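Numska forum > Help > Sync and backup
Ticket: Recipes vanish from shared cookbook after sync
Status: Solved
Opened by: Vinh Bùi
App: Numska desktop, with the phone app on two handsets

Opening post

Hello all! First I want to say how much I love this program. I've been typing my family's recipes into Numska since last March and the shared cookbook has become the thing we talk about most on the phone. My aunt in Stavberg adds her soups, my brother adds things with far too much chilli, and I tidy up the spelling. It's brilliant.

Now the trouble. On Friday evening I opened the shared cookbook and 100 recipes had gone. They weren't in the bin or in the archive either. The counter at the bottom still gave the old total, but the list stopped partway through the letter M. My aunt's phone showed everything. My brother's phone showed the same short list as mine.

What I've tried so far:

Closed the program and opened it again. Same short list.
Pressed Sync Now. It ran for a few seconds and said "Up to date".
Signed out and back in on the desktop. Same short list.
Searched for a missing recipe by name ("Moffat ginger cake"). The search finds the title, but clicking it gives a blank page.

I haven't reinstalled, as I didn't want to lose the local copy before someone told me it was safe. 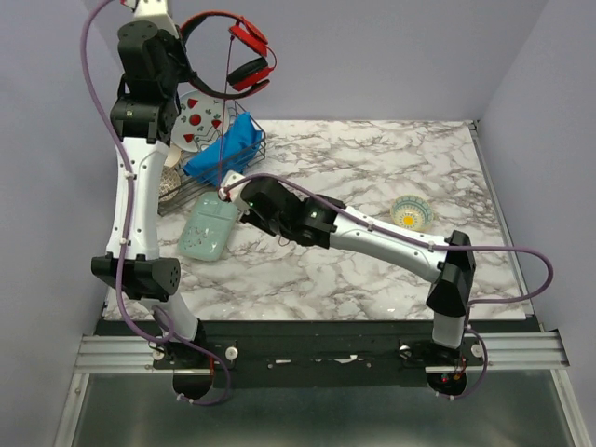

Is it safe to reinstall when the list is short?

Leave the program installed for now and make a copy of the data folder first. A reinstall clears the local cookbook and pulls a fresh one from the server, so anything that exists only on your computer would go. Copy the whole folder somewhere else, such as a memory stick, and check that the copy opens before you do anything more.

Update 1

Folder copied! I put one on a memory stick and another on the old laptop, and the copy opens fine. It has the same short list, so whatever's wrong came along with it.

I then had a good rummage in the log file, which I'd never looked at before and rather enjoyed. You get to it from Help, then Show Log. Most of it is one line over and over:

sync: page 8 received, items kept

and then, after the last page that works:

sync: item skipped, field too long (notes)
sync: stopping at skipped item
sync: done

So it's meeting something it doesn't like, stopping there and then telling me all is well. The skipped item has no name in the log, only a long string of letters and numbers. I searched for the string in the program and got nothing.

Things I've ruled out since:

Disk space. There's plenty.
The clock. I read on another thread that a wrong clock can upset sync, so I checked all three devices and they agree.
The home network. I tried with the phone as a hotspot and it stopped in the same place.
The photo setting. I turned off "download photos with recipes" and it made no difference, though sync was noticeably quicker. I might leave it like that.

My aunt's phone is still showing the lot. I've asked her not to press anything, and she has put it in a drawer to be certain.

A side note for anyone else reading logs for the first time: switch on "wrap long lines" in your text editor. I spent ages scrolling sideways before I spotted it.
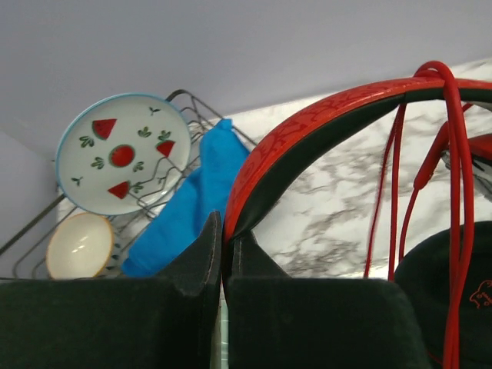
How long can the notes on a single recipe be?

The limit is 4000 characters for each recipe, counting spaces and line breaks. The desktop program warns you when you reach it, but older versions of the phone app let you carry on typing and save the lot on that phone. If your notes are longer than that, split them into a second recipe and link the two together.

Update 2

That was the clue I needed, thank you so much! I rang my aunt and asked her to take the phone out of the drawer and look under M for anything with very long notes. She knew straight away which one it would be. It was her mushroom and barley soup, where she'd written down the whole story of how my grandmother learned it when she lived near Orport: the landlady, the stove that smoked, the neighbour who swore by dried mushrooms and the one who wouldn't have them in the house. It goes on for pages and it's wonderful. I'd never read any of it, as it had never reached my computer.

We didn't want to lose a word, so we did it slowly, in this order:

1. Aunt opened the soup on her phone, selected all the notes and sent them to me by email. I checked that the beginning and the ending were both there.
2. She made a new recipe called "Soup story, part one" and pasted in the first half.
3. She did the same for part two.
4. She cut the notes on the soup itself down to the cooking tips and saved it.
5. She updated the phone app, which was 5 versions behind.
6. She pressed Sync Now and waited for the tick.

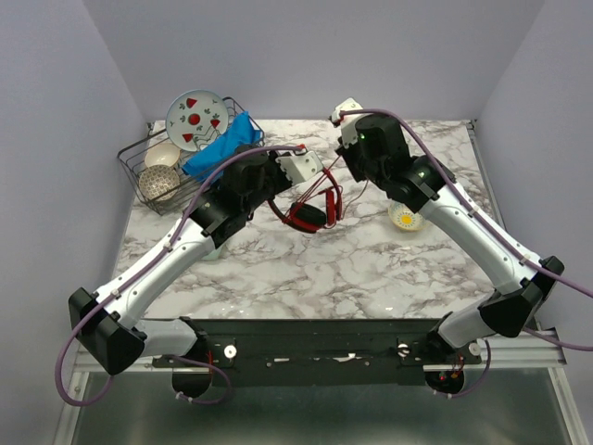
Then I pressed Sync Now on the desktop. It went past M without stopping and carried on all the way to the yoghurt flatbreads at the very end. Every missing recipe is back, the ginger cake opens properly and the counter matches the list. My brother's phone sorted itself out a few minutes later without him touching it.

The log now reads:

sync: all items kept
sync: done

I've opened and closed the program several times since and it's holding steady. I also added a test recipe on each device and all three turned up everywhere, so I've deleted those again.

Two small requests for the developers, if they read these. Please could sync carry on past an item it can't read -- the recipes after it were perfectly good -- and please could the log give the recipe's title next to that long string? Either one would have saved me an evening.

I'm keeping the memory stick copy until the next version comes out. Marking this as solved. Thank you again to everybody who chipped in, and if anyone would like a really good mushroom and barley soup, my aunt says I may post it in the Recipes section. She'd like both parts of the story to go with it.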